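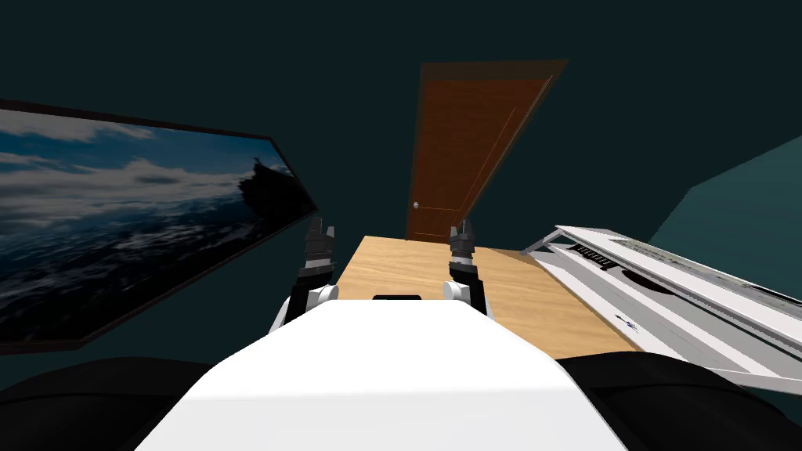 Ritileck Lantern Night

Ritileck Lantern Night is a yearly holiday held in July in the river town of Ritileck, and I've been going long enough to feel I can write it up properly! It's a town holiday and not a national one, so shops in the next valley stay open, but in Ritileck itself everything shuts at noon and people start wishing each other "a bright night" from breakfast on.

Origins

The holiday goes back to a flood that took out the old bridge. Families on the two banks couldn't visit, so they hung lamps in their windows to say good night across the water. The first organized evening had 108 lanterns, and that number stuck – the bell at the Roltora chapel is still rung 108 times at dusk (bring a snack, it takes a while).

Greetings and cards

Cards are the part I love most. You send them to anyone living on the opposite bank, even people you've never met, and the message is supposed to be short. The classic one reads "My lamp is lit, is yours?" and the usual reply is "Lit and waiting." Younger people send the same lines by text now, mostly with a row of little flame pictures after them. My aunt still thinks a text doesn't count.

Homemade cards are folded in thirds. Store cards come from Destine, a small print shop near the market, which printed 1,635 of them last year and sold out before lunch on the day.

The evening

After the bell, people walk down to the landing with their lanterns, first the east bank, then the west. Red paper is for families, yellow is for friends, and plain white is for someone you miss. The walk is called the Pace, and it's slow on purpose, so wear something warm if the river wind is up. Crowds reach 2,000 in a good year, which is a lot for one footbridge.

Food

Plum dumplings and salted corn, mainly. The dumplings are sold from 5 p.m. at the west end of the landing, and the line for them is longer than the Pace.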